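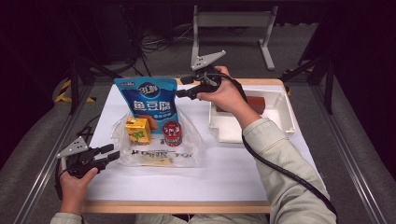

Snacks, drinks, clear bag, white tray. Typical table.

GROCERY PACKERS WANTED, Flimon snack boxes

We need 3 people for the packing tables at Kaddale, starting February 2020. Part time, 24 hours a week, might go up in August when orders get busy.

The work: sort snacks and drinks at a table, bag them, check against the slip. Cans, cartons, packets, bags of chips etc. Cans go in first. Small cartons upright pls, no squashed corners. You'll be on your feet most of the shift.
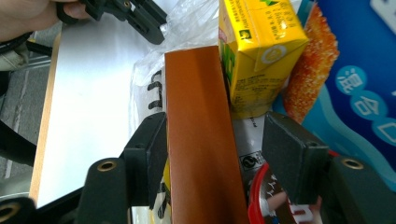

Orange-brown box, juice carton behind it

You should be:
- ok with repetitive work
- careful with thin cartons, they dent
- able to lift 10 kg
- on time!!

Reading some Chinese is a plus, lots of the packaging is in Chinese, but not requred. We show you the ropes, 3 paid training shifts.

No resume needed. Just your name, phone, and which hours you can do. Ask for Shalini Bhatt at the Kaddale front desk, or leave a note for Omprakash Kanaujia if she's out. Applied before? Fine, aply again.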